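Campus speech policy at Aldale — draft is out, has anyone read it?

Posted Monday, February 19, 2024

kettlebrook
So the draft "expression and conduct" policy went up on the college site. 29 pages. Comments close in April. I got as far as section 4 on the train and I'm already cranky. Any protest with more than 30 people needs written approval. No word on who approves it or how long they get to sit on it.

Will put my notes up tonight once I've typed them out.

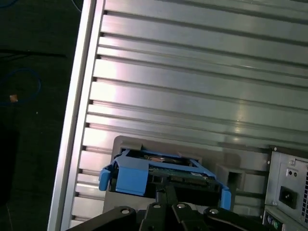
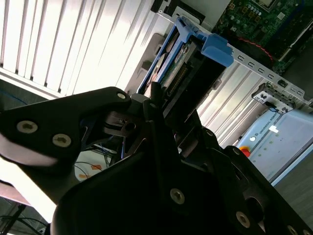 stomil_kid replied:
Section 4 isn't even the bad one. Go to section 9, "disruptive expression". Defined as anything that "could reasonably unsettle the learning environment". Half my seminars would be banned. Good ones too

paperwasp
You're both reading it in the worst light possible. Every campus has time and place rules. Stomilberg has had a sign-up sheet for the main lawn for years and people still yell at each other there every week, no harm done

kettlebrook
Time and place is fine. Section 9 isn't time and place, it's content. Someone gets unsettled by what you said — that's the test. Different thing

paperwasp
"Reasonably" is doing work there tho. A reasonable listener, not the touchiest one in the room

stomil_kid
And who decides whats reasonable? The same office that wrote it. There's no appeal. I looked. Twice

lanternjaw
Long time lurker. I was on student council when the old policy came in. It was two pages and it got used against precisely one group, the ones handing out leaflets about the rent increase. So forgive me if I don't trust the good intentions. Vague rules land on whoever is annoying that year.

paperwasp
OK that's a fair point about the leaflets. Didn't know that. Still think you need something on paper, otherwise it's just made up on the day

lanternjaw
Sure. Something on paper with a deadline and an appeal. Not asking for the moon

gullwing_4
has anyone got a readable copy, the pdf won't open on my old Nokia and the library printer is dead again

kettlebrook
Will paste the text of 4 and 9 later. Also the petition is at 100 names — needs 4,000 before the board has to respond in writing, so, yeah. Long way off

stomil_kid
4,000 is absurd, that's most of the enrolment. Just send individual submissions, they have to log each one

paperwasp
I'll send one. Probably won't say what you want it to say lol

kettlebrook
Send it anyway. Ask them about the appeal bit at least

paperwasp
Yeah will do. Which section would that go under, 11?

kettlebrook
12 I think. Cheque the contents page — *check, sorry, typing on the bus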